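Dellcombe Allotment Association
Minutes of the site meeting, 2020-01-19

1. Water supply. Meter reading at the Pramincombe gate was 382 cubic metres. The leak at the lower standpipe is still open. Shaimaa Bennani to obtain a second quote from Shokri - the first excluded trenching.

2. Melon trial. Lindis frames to be used again on plots 3 and 4. Sowing under cover in April.
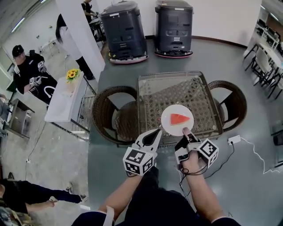 Seed cost approved at £63. Plot holders to record fruit weights on the shared sheet.

3. Rents. Balance carried forward £427. No change to rents this year.

4. Paths. Woodchip delivery deferred until the lower gate is rehung.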